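Zemness Dividend Ledger – software for private investors

Product overview

Zemness Dividend Ledger is a desktop program for people who own shares and want to keep their dividend records in one place. You enter each holding one time, with the purchase date and the price, and after that you only add the payments when they arrive. The program calculates the yield on your own cost, the tax withheld, and the income for the year.

It was first written by Teodor Hodoroagă for his own family accounts. Today it is sold by Grinura, a small software company, and it is used mostly by people with between ten and fifty holdings.

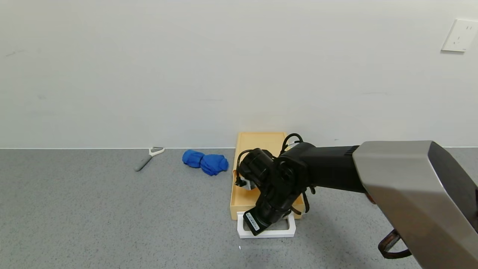 Robotic arm above a light-wood tray.

What you can record

Ordinary and special dividends, reinvestment plans, share splits, and foreign payments with the exchange rate of the day. If your broker pays in another currency, you can save both amounts. The program does not connect to your bank and does not buy or sell anything.

Imports are made from a CSV file. The column names must be in the first row, and the dates must be in the same format for the whole file. Please check this before you import, as the program will stop at the first

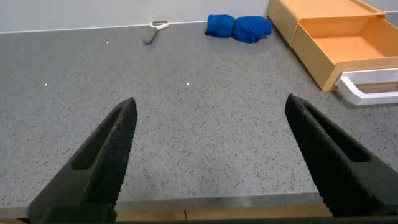

line which it cannot read. It will show you the line number, and you can correct it and start again without losing the earlier lines.

Editions and price

Single, one user: $234
Household, up to 4 users: $349

Both are one-time payments and include updates for 3 years. After this time the program continues to work, but new tax tables are not added.
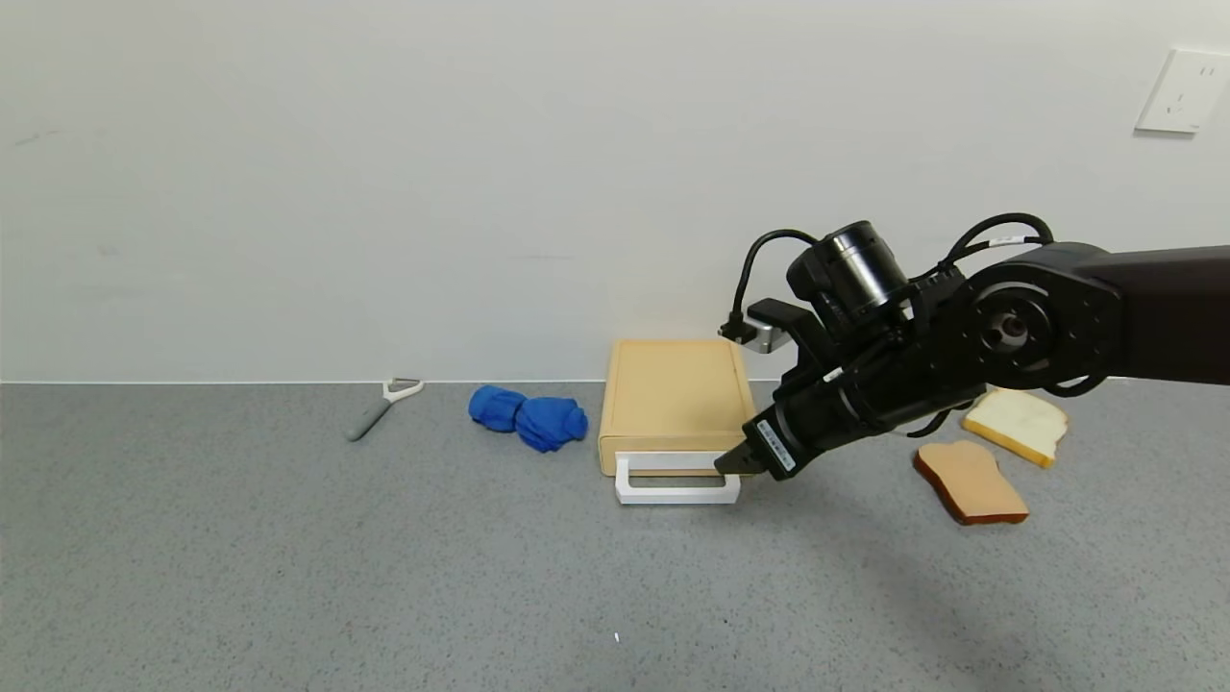 Arm with gripper and camera module, side view.

Reports

The yearly report can be printed or saved as PDF. It lists every payment by company and by month – this is the page that most accountants ask for. A second report compares the expected income with the received income, so a missing payment is easy to find.

Support

Questions are answered by Lizeth Arboleda and Aníbal Paucar, in English or Spanish. The next version is planned for June and will add bond interest.

From our guides: Reinvest or take the cash?

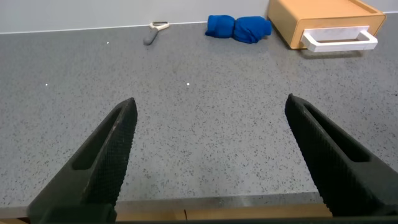

Reading time: 3 minutes

A reinvestment plan buys new shares with your dividend, often without a fee. In many countries you still pay tax on the dividend, even if you never received the money in your account. Keep the record of each small purchase, because you will need the price when you sell.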